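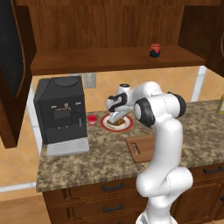 The Temar is Barkmont's bench arm for light kitchen and catering work, and it will be running at our open day in August. Visitors can watch it from 10 am in the main hall, on the stand next to the Jesska conveyor. Each demonstration starts in simulation on the large screen, with the arm working over a granite counter, its fingers pointing down at a plate with a red-orange rim and a small brown piece of food in the middle. A red cup stands close by, beside the coffee machine, so the route to the plate has to keep clear of both. The same type of task is then run on the real arm.

Specification
Reach: 546 mm
Height when folded: 440 mm
Gripper: parallel fingers, white, supplied fitted
Control: touch panel or laptop
Simulation software: included, one licence per arm
Order code: Temar 307

At the open day
Demonstrations run every hour until 3 pm and last 20 minutes. There is time at the end to try the touch panel, and staff will set up a simple pick for you if you bring your own plate or tray. Please keep items under 1 kg. Children are welcome but must stay behind the yellow line while the arm is moving.

Hire and purchase
Weekly hire is £1,388 plus VAT, including delivery and one morning of training. Purchase prices are given on request. Mladenović stands and clamps fit the Temar without an adaptor and can be ordered with it.

Entry is free. Book a place using the form on our visits page. Parking is behind the building, and the hall has step-free access from the car park.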